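Kurkier Tabletop, White — Product Page

Item group: work surfaces
Brand: Kurkier
Finish: white
Availability: made to order, ships flat

The Kurkier is a plain white top for sorting, packing and small-parts work. It is sold without legs and fits the Flolter base, fixed height or adjustable. The top is supplied with the fixing screws, a drilling template and one sheet of instructions.

Surface. The finish is matte on the working side and on all four edges. It wipes clean with a damp cloth and mild soap. Do not use abrasive pads, acetone or chlorine cleaners. Marker ink should be removed the same day; after a weekend it may leave a gray shadow that no longer lifts.

Load. Rated for 185 lb evenly distributed on the Flolter base with all screws fitted. The rating does not apply to trestles. Clamps may be used along any edge with a pad under the jaw — bare steel jaws will mark the finish.

Contrast. White was kept as the only stock color after customer requests for gray. Small dark items are easier to find on it, and printed patterns and colored parts stay easy to tell apart. A white item on the white top depends on its shadow or its print, so keep the light to one side if you work with pale goods.
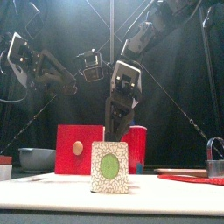
Kendra Charbonneau wrote to ask whether the matte finish holds up under baskets and metal bins that get dragged across it all day, and whether felt pads are worth the trouble.

Felt pads are recommended for any metal container left on the top. The finish is tested to 1,000 passes with a padded load. Unpadded metal is outside the warranty. The Brorell pad set (40 pieces, self-adhesive) fits most wire and sheet-metal baskets and can be added to the order.

Assembly. Two people, one screwdriver. Place the top face down on a blanket, line up the template with the short edge and drive the screws by hand for the last few turns. Retighten after 3 weeks of use.

Returns are accepted on undrilled tops only.

Shared 40 times

Comments (3)

Oana Rusu
Template was printed slightly off scale on mine. Check it with a ruler before drilling. Replacement came on Monday.

Abelardo Henríquez
Is the adjustable base the same screw pattern as the fixed one? I have the older fixed base.

Sebastián Iturra
Same pattern, Abelardo. I moved my top from one to the other and drilled nothing new.

Related items
Flolter base, fixed height
Flolter base, adjustable
Brorell pad set
Kurkier edge clamp, padded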